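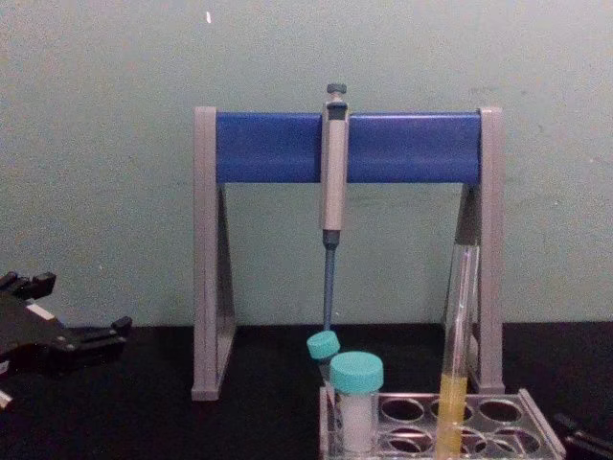
April, open day, written up after the last group left at 4

Seltside people came through first, then the Arneck school group (loud, great questions!). We ran the pipette station all day, with the micropipette hanging from the blue bar and the rack right in front of it. Everybody wanted to know about the yellow stuff in the test tube.

Log says 126 pick attempts, 82 good. Fine for a demo, and the kids cheered the misses anyway.

Verbeke asked if we can go from 1000 to 2000 moves between calibrations - I said maybe, need to check the wrist first.

To do: wipe down the rack, send Ratolero the log, print more handouts. We ran out before lunch.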